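Notebook - paint and coatings bench
July 4, 2024
Matte white topcoat, rub and stain checks, second round

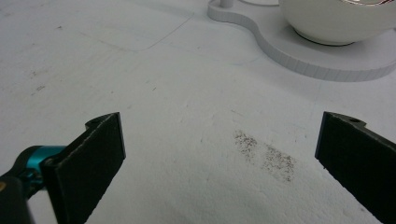 Matte white surface, low angle. Thin gray line upper left, small dark smudges on the left side.

Carrying on from the February batch. Xuân Kiều has the old drawdown cards in the flat drawer under the scale, and I went through those first before opening anything new. The February cards have yellowed a little at the edges. I can't say if that is the paint or the card stock. Next time keep one bare card from each pack in the same drawer.

Mixing

Two versions of the white today. Batch 182 is the same recipe as last time, with the Zolex matting powder at the usual level. Batch 183 has the same base with a bit less powder and more binder to make up the weight. Both were mixed in the small pot, 20 minutes each, lid on. The Zolex clumps if it goes in all at once, so I sifted it in through the tea strainer. The strainer now lives on the hook by the sink. Please don't put it back in the kitchen.

182 came out thicker than I remember. I wrote "like yogurt" on the February sheet, which is no help to anyone. Xuân Kiều ran the flow cup while I did the cards and will enter the times on the shared sheet. Until they are in there, treat the viscosity as unknown.

Strained both through the fine mesh. A few lumps from 182, none that I could find from 183. Jars are labeled on the side and on the lid this time.

Application

Brushed and rolled, two coats on everything. The foam roller leaves a pebbled surface that looks fine straight on and bad from a low angle with the window behind it. The short-nap roller is better but sheds for the first few passes. Wrapping it in masking tape and peeling the tape off takes most of the loose fiber with it.

Brush panels from 182 show lap marks. 183 stays open longer and the laps mostly closed up. I worked both at the same pace, as near as I could manage.

One panel got a drip from the handle of the roller. Kept it anyway, marked D on the back, and left it out of the ratings.

Rub checks

Dry cloth, damp cloth, then the gray eraser. Twenty-five strokes with each, same hand, no weight. I know this isn't a proper scrub test. We can borrow time on the machine at Datside later if one of these is worth the trouble.

182: dry cloth does nothing. Damp cloth leaves shiny patches that show from the side. Eraser makes the patches worse and some white comes off on it.
183: dry cloth does nothing. Damp cloth leaves a slight shine. Eraser lifts pencil well but leaves a ring if you press.
Vidari (store-bought, for comparison): shines up less than either of ours. Also less flat to begin with, so not a fair match.

The shine is the main problem. A surface this flat shows every touch, and wiping the mark away leaves a mark of its own. More binder helps. I don't know how far we can go with it before the white stops looking chalky, and chalky is what Mạch asked for.

Stain checks

Pencil, coffee, hand lotion, and the black marker from the packing table. Left on for an hour, then wiped with plain water, then with soap.

Pencil comes off both with soap. Coffee left a tan edge on 182 and a fainter one on 183. Lotion is the bad one. It goes in and stays dark, and soap spreads it around. Marker didn't move at all on anything, including the Vidari panel, and I'm dropping it from the list.

Stock

Down to the last of the 816 dispersant. There is enough for maybe one more pair of batches - I haven't weighed it. Reorder form is filled out and in the tray. The titanium white is fine. Need blank cards, blue tape, and a new lid for the small pot, as the seal is cracked.

To do

Repeat the damp cloth check on both batches after a full week of drying. Everything above was done too soon.
Mix a third version with the same powder as 183 and a touch more binder.
Ask Mạch whether a light wax over the top is allowed. If it is, the lotion problem might go away without changing the recipe.
Move the drying rack away from the fan - dust in the second coat on three cards.
Xuân Kiều to copy the flow cup times across.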